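Countertop Microwave, Exterior and Controls
Gallery 2 of the Dallinine kitchen equipment record

Notes by Iwona Jakubowski. Additional notes by Obsa Gashaw.

The Dallinine record covers the small appliances used in the shared kitchens at Ekbridge and Dikley. Each appliance gets one gallery and one written sheet. The sheet holds the serial information, the electrical check and the repair history. The gallery holds the outside of the appliance, the surface it stands on and whatever a user has to touch in order to run it.

This gallery covers a Galanz countertop microwave with a silver body, a dark glass door and a black control panel to the right of the door. Interior parts (turntable, roller ring, waveguide cover) are in the next gallery and are not repeated. Readers who only want the cleaning procedure can skip to the section on the top surface.

Placement

The oven stands on a table with a white marble pattern and tan veining. The pattern has no bearing on performance, but it does affect inspection. Crumbs and dried sauce in the beige range are hard to find on it by eye. Wipe the whole surface, including the parts that look clean. A light held low from one side shows up raised residue better than ceiling lighting does.

Marks left by the feet should be wiped off whenever the oven is moved. Lift the oven to move it. Dragging leaves rubber on the surface and can pull a foot out of its socket, after which the oven rocks and the door starts to close unevenly.
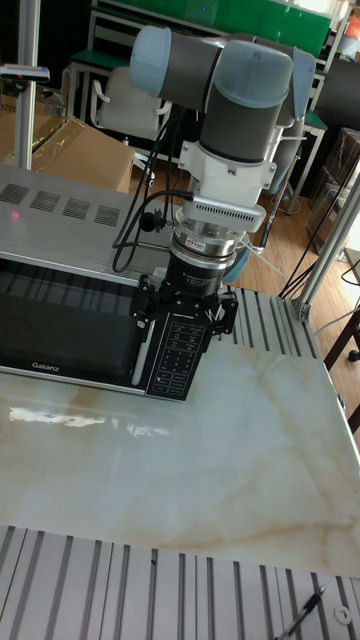 Clearance is the next item on the sheet. The record uses the figure in the manual supplied with each appliance and does not substitute a house figure. Where the manual is missing, the entry stays open until a copy is found. Two kitchens on our list had ovens pushed flat against a wall for most of a winter, and both entries were reopened in February after Lemlem Derese checked them against the paperwork.

The supply cord should reach the outlet without tension and without passing over the oven. Extension cords are recorded as a fault even when the appliance works normally.

Door and handle

The handle is a vertical strip along the right edge of the door. Handles of this type collect grease on the inner face, where the fingers close around it, and the outer face can look clean for weeks while the inner face does not. Clean the inner face first. Use a cloth dampened with warm water and a drop of dish soap, then a second cloth with water only, then dry.

The door glass is dark and reflects the room lighting as streaks and stripes. Do not judge the glass from straight in front. Stand to one side and look along it. Smears that vanish in one position are plain in another. Ammonia cleaners are not used on any door in this record. The printed lettering on a door frame should be cleaned with light pressure only; scouring pads take it off.

Door action is tested with the oven unloaded and the cord unplugged. Open and close the door slowly, then at normal speed. It should latch with the same feel each time. Any change between cycles is written down in plain words ("sticks on second close") and passed to Eyerusalem Tekleab, who keeps the repair sheets. Users are not to adjust the latch.

Top surface

The top is bare metal with a row of rectangular vent grilles. Dust settles in the slats and then holds moisture and grease, so the grilles are cleaned more often than the rest of the housing.

Procedure:
Unplug the oven and let it stand until cool.
Remove anything stored on top.
Vacuum the grilles with a soft brush head, moving along the slats.
Wipe between grilles with a wrung-out cloth. No spray of any kind goes on this surface.
Dry with a clean cloth and leave to air before plugging in.

Storage on top of the oven remains the most common fault in the record. Baking sheets, bread bags and folded towels have all been logged. The rule applies to light items as well as heavy ones. A paper towel covering a grille restricts the air in the same way as a tray.
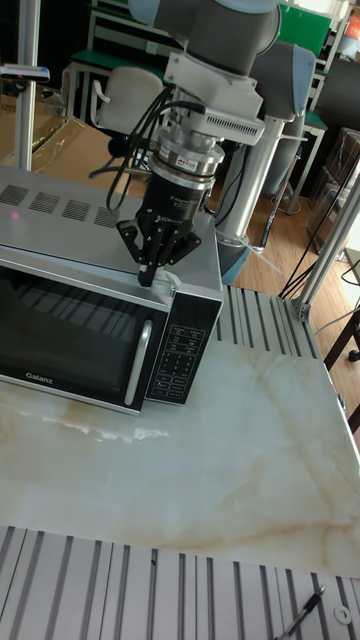
Galanz microwave, top and front. Four vent grilles in a row, tinted door with vertical handle, control panel at right.

Brushed finishes show straight wipe marks across the grain. Wipe with the grain, whichever way it runs on the unit in hand, and finish in one direction. Obsa Gashaw tried three cloth types on the Dikley ovens. Microfiber left the fewest marks, and old cotton dish towels were nearly as good once they had been washed enough to stop shedding.

Control panel

The panel is a flat black field with the buttons printed in white, arranged in rows, and includes a numeric keypad. Panels of this type are read and operated from the same position, so both the print and the response of each button go on the sheet.

Test load for the panel check is a glass measuring cup with 700 milliliters of water. Never run the oven empty to test a button. Enter a time of 40 seconds, start, and confirm that the display counts down. Stop it once by the stop button and once by opening the door. Record any button that needs more than one press, and where on the button it was pressed. A button that answers at the center and fails at the edge is an early sign of wear and is worth noting before anyone complains about it.

Press with the pad of one finger. Fingernails, pens and spoon handles mark the print and will in time split the film over the most used buttons. On a heavily used oven these are normally start, stop and the quick-minute button, in that order.

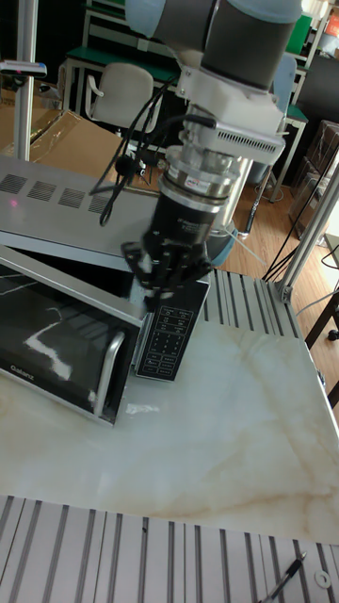
Cleaning the panel is done last, with the cord out. The cloth should be damp enough to leave a film that dries within a few seconds and no wetter. Liquid that runs down to the lower edge of a panel can get behind it. If a spill reaches the panel, unplug first and wipe second, then leave the oven off overnight.

Sheet references

Written entry for this appliance: sheet 635, Dallinine binder, Ekbridge kitchen office. The electrical check is filed under the same number. Nuria Weldu holds the spare key to the cabinet.

The labels on the Endale shelf still use the older numbering. Match those by serial plate and ignore the sticker.

Corrections to this page go to Iwona Jakubowski, with the sheet number in the subject line.

Next gallery: turntable, roller ring and waveguide cover
Previous gallery: drip coffee makers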